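Ticket: mobile picker stops at rack with "bin edge not found"
Site: Erkville, small parts store
Opened: 26 April 2019
Priority: medium
Status: open, workaround in place

Reported by the day shift

The picker halts at the rack and asks for a person to confirm the bin. Confirming on the handheld clears it, and the next pick is usually fine. The stops began after the shelf lights were changed. Before that the log shows 7 stops for the whole of January. The last 700 picks gave 90.

Each stop means someone leaves the packing bench, walks to the rack, looks in the bin and walks back. The shift was reduced by one person when the picker went live, so the bench stands idle while this is done. Please treat the walking as part of the fault.

Checks at the rack

Bins are the standard blue type, set in pairs front and rear. The rear bins show only a rim and part of the back wall over the front ones, and most stops are on rear positions. Swapping bins between front and rear made no difference. The fault stays with the position.
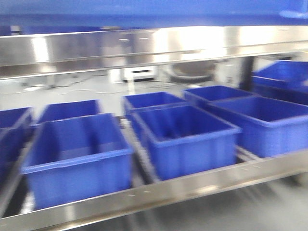

Checks on the software

Oteck driver restarted, no change. Gudaneo stock list compared with the shelf labels, no mismatch. Exposure lowered one step: stops on the rear row fell, but the front row began to fail on the darker side of the bins. Setting put back.

Depth log pulled for 160 picks. In nearly all the failed ones the false edge lies on the steel and runs straight up and down -- it is a reflection, and the software takes it for a bin wall. The steel is polished enough to act as a mirror. A bright upright band in it is as strong as a real rim.

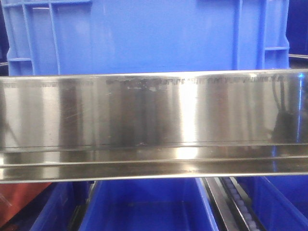
Cleaning the steel was tried on one bay. It removed some marks and made the reflections stronger, so do not clean the other bays until this ticket is closed.

Workaround

Matt tape on the steel of bay 2, full width. No stops there in two shifts. Tape has been ordered for the remaining bays. Sugiyama support say a mask can be drawn over the steel in the next release, no date given.

Note from the bench

The handheld shows the stop but not which bin it concerns, so people check the whole shelf. Under the manual system the picker carried a paper list and knew the position. Request that the bin number is added to the stop message. Also request that confirmations are not counted against the bench rate, as they are at present.

Next action

Tape remaining bays, run one full week, then compare stops by row. Request on the bench rate passed to the shift office -- no reply yet.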